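Housekeeping Skills, Unit 4
Sorting Small Items on a Table
Handout for students, Gitine Training Center

Before the class

Please read this handout before you come to the practical hour. We will use the same method again in Unit 5, when we go from one table to a full cupboard, so keep your notes.

1. What we mean by sorting

In Unit 3 we cleaned surfaces. Now we speak about the things that stay on them. A table in a family home collects small items during the day: drinks, toys, boxes, dishes. The Kumarasinghe method, which we follow in this course, asks you to decide first where each item belongs and only then to move it. Many students begin to move things immediately, and after 15 minutes the same things are on the table in another order.

2. Three questions for every item

Is it kept in this room? If no, it goes to the side where you will leave the room.
Does it hold other items? Bowls and baskets are containers, so look inside before you lift them.
Can it spill or break? Glass and bottles are moved one at a time, with two hands if they are full.

Look at the example with these questions in your mind and write your answers in the margin.

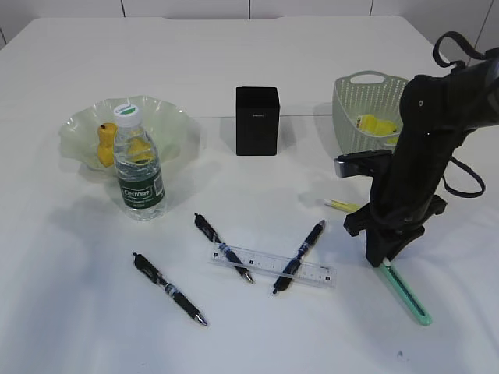 Figure 4.1. Mixed items on a white table: bottled water, glass bowl, black box, green basket.

The bowl is the item where most mistakes are made. It is glass, its rim is wavy, and there is a yellow figure standing in it. Take out what is inside first, then carry the bowl with the hands under the body, never by the rim. The basket is easier. It is plastic and has an opening for the hand, so it can travel with its contents.

The Cestbon bottle stands in front of the bowl and partly covers it. Move the bottle first - this gives you a free way to the glass. For a closed box with no clear label, do not guess. Put it to one side and ask the family.

3. Order of work

Front items before back items. Breakable before not breakable, if both are free to reach. Containers last, except when they are in the way.

4. Homework

Choose one table at home, not larger than 100 cm on the long side. Sort it with the three questions and write down the order in which you moved the items. Bring one page. The sorting form is on page 37 of the Skekano workbook.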